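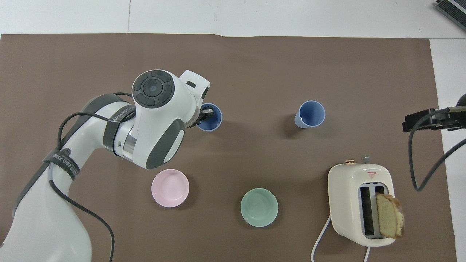

Practical 3: comparing two grippers on household items

The aim is to find out how much the choice of fingers matters when the arm and the controller stay the same. You will run the Futley fingers first, then the Cundumix ones. The plastic cups are taken with the fingers lowered into the open top, as with the first blue cup, and the glazed bowls at the rim. Bread in the toaster is the hardest of the set, so leave it until last.

Set the force limit to 2,000 on the controller for the bread and 4,000 for everything else. Write down every attempt, including the failed ones. A slip after lifting counts as a failure.

Keep the black cables clear of the elbow before you start a run.

Work in pairs. Results go to A-yeong Ha. Questions on the controller go to Ok-hee Won.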